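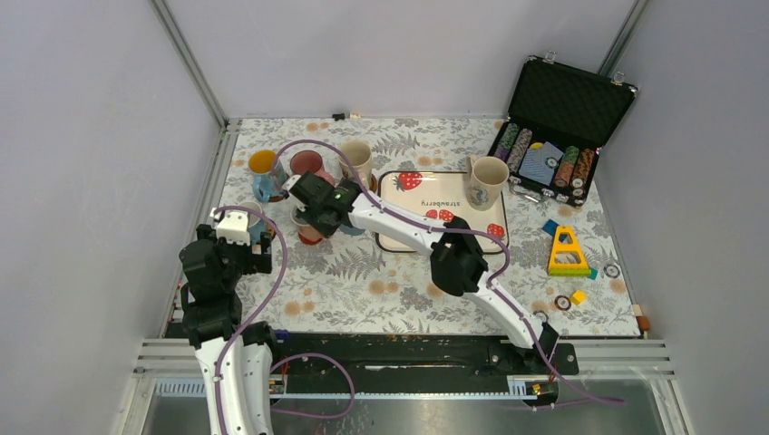 *Two-arm station with patterned table cover*

## Report on the visit to Daller, March 2021

The regional travel association sent two members, Sobia Ghumman and Shoaib Yousafzai, to Daller to assess the town as a base for angling and walking holidays. They stayed at the Jillen guesthouse, which has 20 rooms and faces the river.

The first day was given to the water. The Stullik club controls both banks for 2640 yards below the weir and sells day permits at the post office. Trout were rising by mid-morning, although the lower pools were high after a wet February. Mr. Yousafzai returned two fish and kept none, in line with club rules.

Meals were served at fixed hours and were of a good standard. The owners were courteous throughout and arranged packed lunches at short notice. Ms. Ghumman walked the ridge path, a climb of some 400 feet, and found the signs clear as far as the chapel. Beyond it the path is poorly marked.

The Fonseca hall, on the edge of town, accepts group visits by written request.

Parking near the weir remains limited. Coaches must use the lot by the station, 500 yards away.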